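Chapter 4
Rules before reach: safe practice at the picking cell

Pick up any block from a bin and you have solved a problem in sight, balance and grip without noticing. Asking a robot arm to do it is a wonderful exercise, and it is where rules start to earn their keep. In this chapter we meet the written rules of a working cell, using the bin-picking sheets drawn up at the Nedelcu workshop in Zikadville.

Good rules are short. The Nedelcu sheet fits on 2 pages and starts with the bin: clamp it, check the clamps, then clear the reach of the arm. Cables come next – they must follow the wrist through its full turn without snagging.
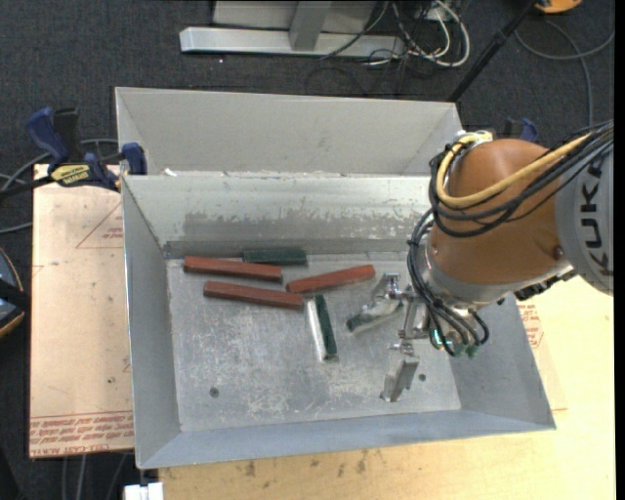
4.1 Fixing the work

A blue bar clamp grips the bin's upper left corner, and the red and green blocks lie at different angles. A bin that shifts spoils every position the arm has been taught, so the clamp check is signed before each run of 24 picks. At Driritia the same check is repeated after any stop, and we think that is a splendid habit to copy.

Before reading on, write down three things you would check at this cell before switching to automatic. Keep your list – you will need it in section 4.3.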